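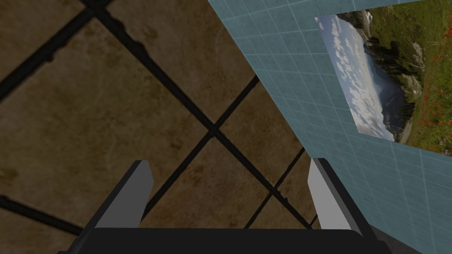
Gripper and camera trials, Hestbridge simulation room

We set two controllers, Zitance and Stastum, against each other on the same simulated two-armed robot and kept the views that were useful when the numbers came in. The gripper model is the Koller parallel type throughout, with flat pads and no compliance. Each controller was given 254 reach attempts from fixed seeds. Room textures were left at full contrast, as plain walls had flattered the depth estimate in December.

Fabian Hofstetter wrote the scoring script. A reach counted only if the palm stopped within 29 mm of the target pose and neither arm touched the furniture.

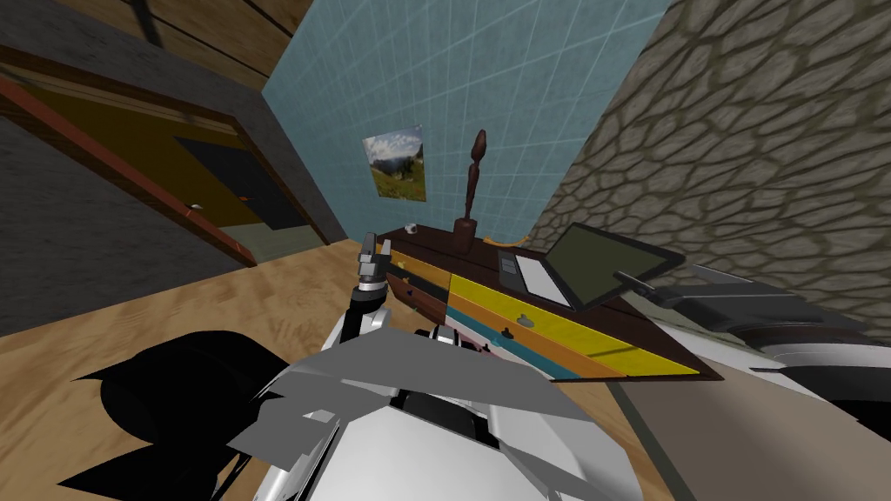

Page 2

Body camera, with the left gripper raised by the figurine and the right one beside the tablet. The camera tilt is large, and Stastum needs the horizon corrected before it will plan at all. Zitance takes the tilt from the joint state and does not care.

Thin items on the desktop gave the most trouble. The orange cord was lost by both controllers whenever the depth map was smoothed, so smoothing was switched off for the second half of the trials. Planning time went up — the worst single plan took 883 ms — but stayed inside the limit.

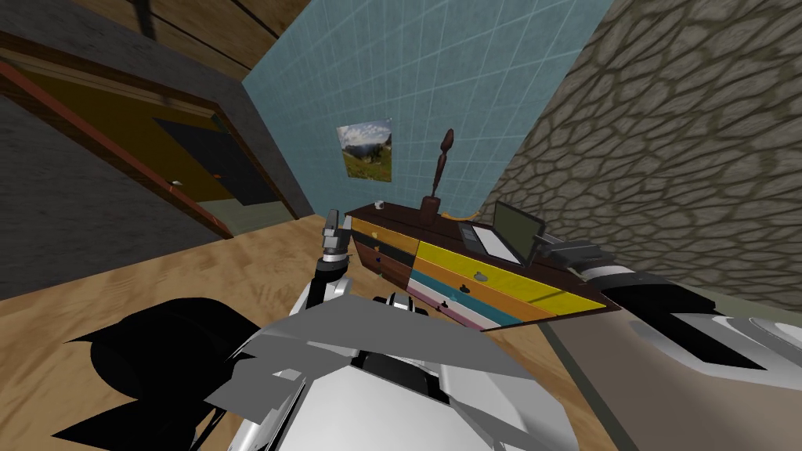
Both arms at the drawer unit, seen from the body camera.

Drawer knobs were added as targets late on. They are small for these pads, and the approach angle matters more than the opening width. We have not scored them yet.

The wrist views were recorded with the fingers open and nothing held, to check how much of the image the palm takes up. It is a fair amount along the lower edge, and the mask has to be set separately for each mounting angle. A mask that is too tight leaves a dark rim which Stastum reads as an obstacle.
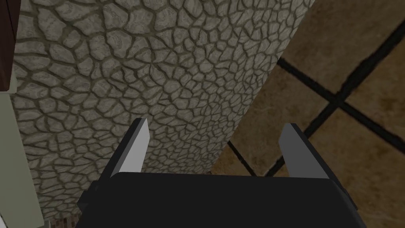
Notburga Moser: Did you try the wrist camera further back on the bracket? With ours the palm mask got bigger, but both fingertips stayed in view through the whole closing stroke, and Stastum stopped inventing obstacles. I would also score the knobs separately from the desktop items, or the averages will be hard to read.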